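## 4. Setting Up the Counter and Table

Complete Section 3 (leveling the Etholm table) before you start. The table must stand on all of its feet, with the locking tabs pushed in. Allow about 40 minutes the first time.

### 4.1 Counter

1. Wipe the countertop with a damp cloth and let it dry.
2. Put the serving bowls and cups on the counter first. Leave the table clear until step 4.2.
3. Keep anything breakable back from the front edge.
4. Check that the cabinet below is closed before you carry dishes past it.

**Caution:** Do not use the Etholm table as a step. The top is rated for 118 pounds, spread evenly.

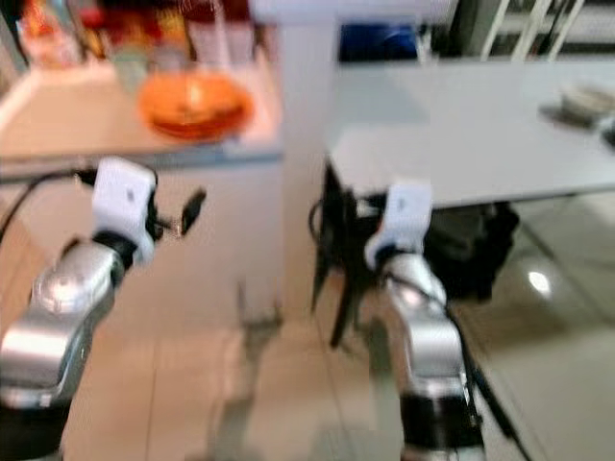 5. Carry dishes across in small stacks, no more than four plates at a time. If you are using the Hallgate tray, load the heavy pieces in the middle and hold it by both handles.

### 4.2 One place setting

1. Put the dinner plate down first, near the front edge of the table. Keep the whole base of the plate on the tabletop.
2. Set the bowl behind the plate and to the left. It can stand close to the rim, but you should be able to lift either piece without moving the other.
3. Lay the spoon to the right of the plate.
4. Lay the fork on the far side of the spoon, with the two handles roughly parallel.
5. Repeat for each seat. Allow 45 centimeters from the center of one plate to the center of the next.

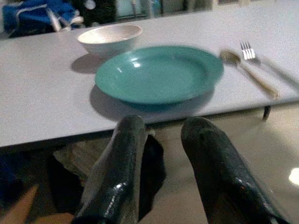
*Fig. 4-2. One setting: plate, bowl, spoon and fork.*

**Note:** If you prefer the fork on the left, move the bowl straight back so the fork has room.

**Note:** Mushi plates have an unglazed foot ring that can scratch the tabletop. Lift them; do not slide them. Trollbridge plates have a glazed foot and can be slid a short distance.

### 4.3 Clearing

1. Collect the cutlery before the plates.
2. Stack bowls separately from plates.
3. Wipe the tabletop with plain water. Do not use scouring powder or bleach.
4. Let the table dry for 35 minutes before folding it. Folding it damp can swell the hinge strip.

To order replacement feet or a hinge strip, write to Muthoni Waweru in Parts and include the number stamped under the tabletop.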